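Flesero Handover
Perception and safety gating for two-arm laundry tasks

Flesero Handover is the part of the Flesero stack that decides when the arms are allowed to move and what they should reach for. It reads the head camera, keeps a simple map of free floor, beds, furniture and people, and sends targets to the arm planner. The low-level joint control is not in this repository, please look in flesero-drive for it.

This card covers version 4 of the models and the recordings used to train them. Last edit: 10th January, by Tyra Lunde.

Person gate

The gate runs before every planned motion. If any part of a person is found inside the reach zone, the planner receives a hold and both arms stay where they are. The detector must work also when the face is not visible, so we label legs, shoes and hands as separate classes. 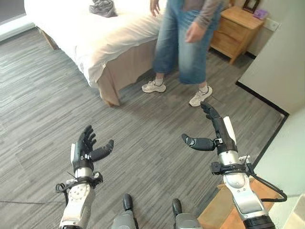

Head camera view with a person standing beside the bed. Head and upper torso are outside the view.

The gate returns one of three values: clear, near or hold. In "near" the speed limit is lowered but the task continues. Fast hands are sometimes blurred and the score for the hand class then drops, so we keep the last good value for 32 control ticks. You can change this with gate_memory in the config file, but please do not set it to zero on a real machine.

Data

The training set has 880 episodes recorded in the Plestelmont test flat. Casimiro Cantero and Oda Magnusson made the labels, and Joar Sæther checked them a second time. Each episode contains head camera video, joint positions for both arms, gripper state and the text of the task.

The cloth labels are the most difficult ones. A garment which hangs over the rim of a basket is both in and out, and in the first labelling round we did not agree between ourselves. The rule now is: the label stays "placing" as long as the gripper holds the garment, no matter how much of it lies inside the basket. The two arms are labelled independently, so one can be "carrying" while the other is "placing".
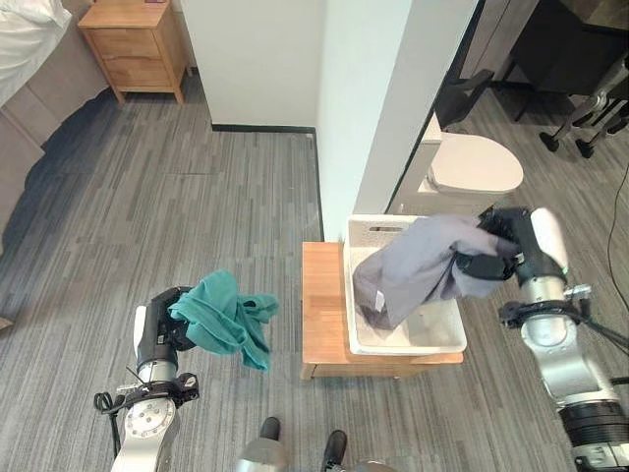 Known problems

- White basket in front of a white wall: the back edge is found too low. Use the depth check if you have it.
- Two garments of similar colour on one bed are often joined to one object.
- The floor mask was trained on grey floors only. Other floors need new labels.

Running

Start the camera node first, then the gate, then the planner. If the planner starts without a gate it will exit with code 2. Logs are written in the Grideo format and can be opened in any Grideo viewer.

Questions about the planner go to Urho Laitinen, questions about labels to Casimiro.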